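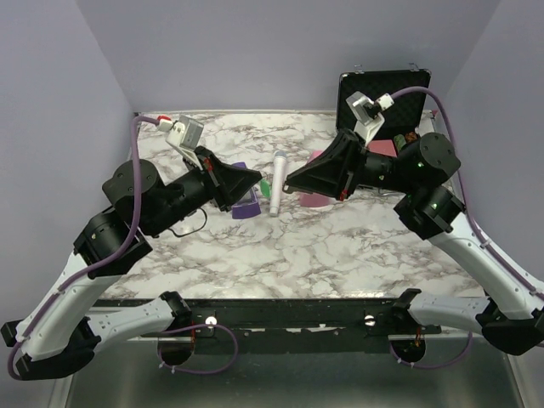
Microphone and purple box on the tabletop.

Packing Small Items Into a Foam-Lined Case
By Xavier | December | Filed under: Storage & Packing
626 shares | 8 comments

This procedure covers a hard case with foam in the lid, used for a handheld microphone plus the small items that travel with it. Work on a smooth, wiped surface with the case open at a back corner.

1. Lay everything out on its side, with space between items. Anything with a lid gets closed now.

2. Place the microphone first. It is the longest and heaviest piece, and its position decides the rest. Keep the mesh head away from the hinge side and leave a finger's width of foam around it.

3. Place rigid boxes and holders next, long sides parallel to the microphone. Fill the remaining gaps with soft pads.

4. Tag last.
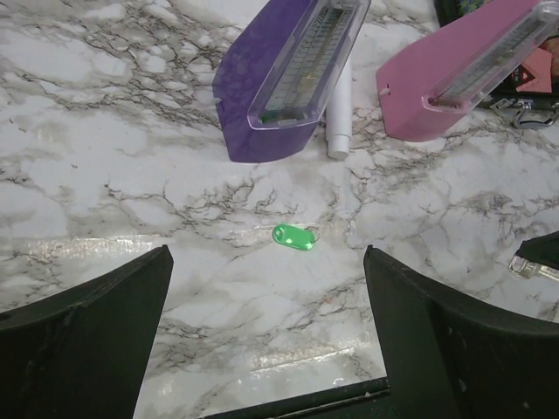

Tags should be readable without opening the case, and small enough not to catch in the lid. I use plain plastic ones and write the case number on one face only. An oval tag like the green one, with a split ring already fitted at one end, can go straight onto the handle. Open the ring with a thumbnail or a flat blade, feed it around the handle loop, and turn it until both coils have passed through. Write the number before fitting the ring — mine is 3616, in permanent marker. Let the ink dry for 55 seconds, then rub it with a dry thumb. If it smears, clean the face with alcohol and write it again.

5. Lower the lid slowly and stop if you feel resistance. Do not use the latches to pull it shut. Move the tallest item toward the center and try again.

6. Close the latches together and tilt the case each way. If anything shifts, add a pad.

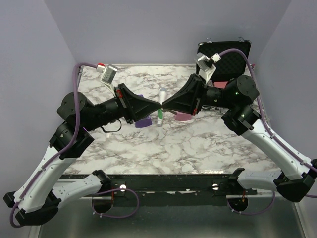
Hyun-seo Cho: I put the tag on before loading, otherwise I forget it. Also worth keeping a packing list under the lid foam. Does step 6 still hold if the case rides upright in a van?

Xavier: It does, but tilt it to the riding position and leave it there for a minute before you check.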